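3.2 Setup and Student Procedure

The course ran over one term at the Netosthorpe campus and had two parts: a lecture and an open laboratory. Students worked in pairs, one at the controls and one keeping the log. Each pair proposed its own tabletop tasks, and the teaching assistant, Lamai Jitpraphai, approved them before any episode was recorded. In total the class recorded 1,906 episodes, of which 163 were rejected in the first review.

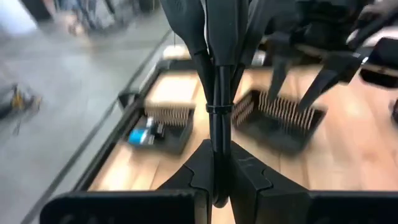

Camera placement was the first decision we left to the students. Most pairs asked for a view close to the gripper, and they soon learned what this view costs. In Figure 2 the two jaws take up the bottom of the picture and a tied bundle of black cables stands in front of the work, between the two trays of upright pins. The fingers at the upper right are strongly blurred. We kept such pictures in the data — a policy trained only on clean views would not meet the conditions of the laboratory — but we asked the students to mark them in the log.

Figure 2. View from the wrist camera during a two-tray task.

The second view comes from a fixed camera at the side of the bench. It was used mainly in the review on Saturday, when each pair had to explain its rejected episodes to another pair. Reviewers could see both arms and the objects between them, and so they could judge whether a failed grasp came from the arm position or from the layout of the objects.

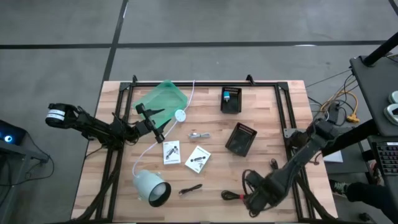
Did the pairs who planned their layout on paper have fewer rejected episodes? They had fewer, but the difference was small and most of it came from the first two weeks. After that period all pairs had adopted a similar habit, which they copied from the group of Elīna Rimkutė and Fongchan Wattanapong. We return to this point in Section 5.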